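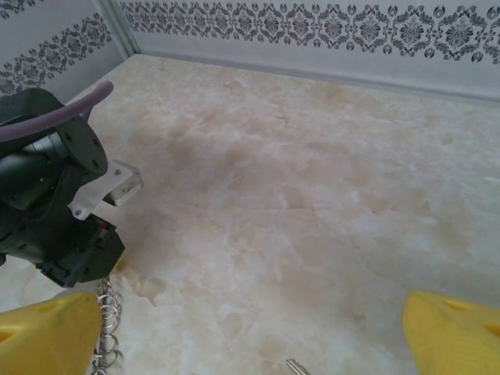 tollgate_reader replied:
The 60 days start when the draft is published in the register, so the February meeting doesn't count toward it. I asked the clerk's office in Pretimmont by email and got a two-line answer that said the same thing.

northbank
OK, that clears up the date. I still don't see why the two councils can vote on a new water compact before the comment period closes. The 1931 compact has a clause on amendments. It says both sides have to hold hearings first.

tollgate_reader
They did hold hearings. Three of them, two in Pretimmont and one in Hevirville.

northbank
On the old draft. The section on the Grusula intake was added later.

pj_lowfield
I was at the Hevirville one. Most of the evening went to the rate schedule. The intake came up once, when a man in the back asked who would own the pipe, and he was told it would be answered in writing. If it was, I never saw it.

dry_creek_voter
Does anyone have a link to the full text? The summary on the city site is four paragraphs and leaves out the part everybody is arguing over.

tollgate_reader
It's under Legislative, then Pending, then Intergovernmental. 193 pages with the appendices. The part you want is Article 6. Skip the engineering report unless you like tables.

ward2_resident
I'm going to disagree with most of this thread. The compact is old and doesn't work. It splits the river by a gauge that was moved before most of us were born, and each dry summer the two cities send each other letters about it. The new one sets a minimum flow and gives both sides a way to go to arbitration. My council member voted for it in committee and I think that was the right vote.

northbank
I don't object to the minimum flow. I object to Article 6. It lets Grusula draw from the river ahead of both cities if a drought is declared. That has nothing to do with fixing the gauge.

ward2_resident
It says ahead of "non-essential municipal use." That means lawns and car washes.

northbank
And who decides what is essential? Look at the definitions. It's the joint board, and the board gets its advice from Van Acker.

pj_lowfield
Van Acker wrote the draft too, or at least their name is on the cover memo. I don't know that there's anything wrong with it. Small cities hire firms to draft things all the time. But I would like to know whether they also work for Grusula.

tollgate_reader
You can file a records request for the contract. Hevirville has a form. Pretimmont wants a letter.

dry_creek_voter
Read Article 6 on my lunch break. ward2_resident is right about the wording and northbank is right about the board. There's no appeal from the board's decision that I could find, unless it's in Appendix C, which I didn't open.

ward2_resident
Arbitration is Article 9. It covers the board.

dry_creek_voter
It covers disputes between the cities. A resident couldn't use it.

ward2_resident
Fair point. I'd support an amendment on that. I would not support starting over.

northbank
I could live with an amendment if it goes in before the vote. I'll send a comment to both councils and post a copy in this thread.

tollgate_reader
Put the article number in the subject line. They sort them that way.

pj_lowfield
Records request sent to Hevirville, Mar 25, 2026. I asked for the contract and any conflict disclosures. Will post what I get.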